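Pan: notas de manutenção da pinça manual

Este LEIA-ME acompanha a pasta Pan e trata de uma única ferramenta: a pinça de mão com dois dedos articulados que usamos para gravar manipulação de tecidos. Quem procura o formato dos ficheiros deve abrir o documento Ulum, na pasta ao lado. Quem procura a chave sextavada pequena, boa sorte.

Versão do documento: dezembro
Estado: em uso, com as cicatrizes próprias da idade
Contacto: Vinzenz Nägeli (peças e calibração), Alun Wogan (texto e queixas)

Antes de ligar

Verifique se os dois dedos abrem por igual com o gatilho solto. Se um deles ficar atrasado, não o empurre com o polegar. Já foi tentado por pessoas com mais estudos do que paciência, e o resultado está numa caixa etiquetada "peças Gullance", que é o nome carinhoso do nosso armário de sucata.

Limpe a lente com o pano cinzento. O pano azul é objeto de gravação e tem mais direitos do que nós.

A bateria vai até ao fundo do encaixe, com um clique. Sem clique, a gravação arranca na mesma e morre a meio, de preferência na melhor tentativa do dia.

Calibração da abertura

1. Pouse a pinça na base de calibração, com a câmara virada para cima.
2. Abra tudo, espere 3 segundos, feche tudo, espere outra vez.
3. Corra o programa Dedness e leia o valor de curso. Deve dar 46 milímetros. Se der outra coisa, repita uma vez; à segunda, chame o Vinzenz.
4. Guarde o resultado com o nome da sessão. "final_final2" não é o nome de uma sessão.

O programa chama-se Dedness por causa de um erro de digitação na primeira versão. Houve uma proposta para o corrigir, mas o nome já estava em todos os atalhos.

Almofadas

As almofadas dos dedos são a peça que mais se gasta. Tecido parece inofensivo, mas puxa pelos cantos, e uma almofada levantada na ponta apanha uma camada a mais sem avisar. Troque as duas ao mesmo tempo, às 900 horas de fecho ou quando a superfície ficar brilhante, conforme o que chegar primeiro. Pressione a nova do centro para a ponta. Cola rápida está proibida desde o episódio da manga, sobre o qual não há mais nada a acrescentar.

Aperto dos pivôs

Aperte os parafusos dos pivôs só até desaparecer a folga lateral. Um pivô demasiado apertado faz a pinça fechar aos soluços, e depois alguém passa a tarde a culpar o código. Uma gota de lubrificante seco por junta chega. A segunda gota vai parar ao pano.

Ensaio com tecido
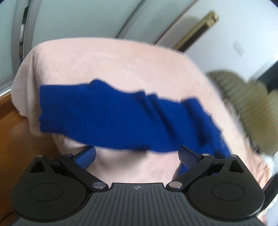

Alun Wogan
Responsável pela bancada e autor destas notas

Depois de qualquer troca de almofadas, faça o ensaio sobre pano claro estendido numa superfície larga. Comece com os dedos abertos e as duas pontas bem à vista, junto à bainha de baixo da peça azul. O azul sobre o rosa não ganha prémios de decoração, mas o contorno lê-se bem, e as dobras mais grossas dão sombra suficiente para se perceber onde o tecido se acumula.

Feche primeiro na parte lisa. Só depois passe às dobras. Se a pinça trouxer a peça azul e deixar o pano rosa no sítio, registe "passa". Se trouxer os dois, reveja a altura da mão antes de acusar a almofada.

Problemas conhecidos

A tampa da bateria abre quando a pinça é pousada de lado. Fita preta resolve até à próxima revisão, que é o que já dizia a revisão anterior.

O gatilho range com frio. Não afeta os dados.

Ao fim de mais de 1.000 ciclos seguidos, o sensor de abertura deriva um pouco. Pare, recalibre e aproveite para beber água.

Registo

Toda a intervenção vai para o caderno de capa verde, com iniciais e hora. Escrever "arranjei" não conta como descrição da avaria. Se faltar uma peça, anote qual, e deixe o caderno na bancada.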